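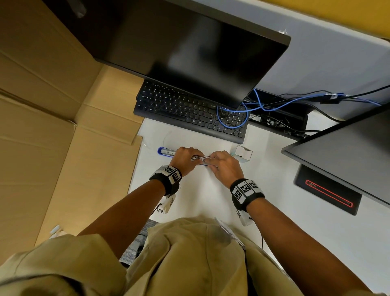 The blue stapler, on the white desk.

22nd August

My aunt Hajnalka Dobos kept every letter she received, and in September we must empty her apartment in Cotov. So I am learning to sort paper. My cousin Judit wanted to scan everything first. I tried this for one evening and became very sad — the letters need to be read, and a scanner does not read.

Now I make small bundles by year. The years before she moved to Skolbridge are the most difficult, as she wrote no dates and used the same gray envelopes for everything, even the gas bills. I bought 1000 staples and I regret it a little. For old paper a cotton ribbon is kinder.

Yesterday I found nine postcards from Ferenc Takács. I still don't know who he was.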